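The Second Life of the Office Computer

By Yesenia Barajas
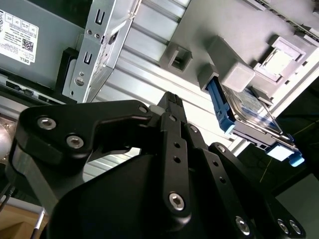

Most office computers are retired long before they wear out. The lease ends, the warranty runs out, and a truck comes for them. At Sevdale, a refurbishing shop run by Krum Georgiev, they are opened up and sorted the same day. With the chassis open, an experienced worker can judge a machine in a few minutes. Dust comes out first, then the memory is tested and the drive is wiped.

In May the shop took in 885 desktops from a single insurance office. Of those, 712 went back on sale. The rest were stripped for parts.

Araceli Huerta buys from Sevdale for the evening school she manages. She used to order new machines and keep them for five years. Now she pays less and replaces them one at a time.

"My students write letters and fill out job forms," she says. "They don't need anything fast."

Georgiev's main worry is software. Some models that run well can't take the newest operating system, and buyers ask about that before they ask about price. He sells those with Linux installed, and keeps a shelf of them by the door.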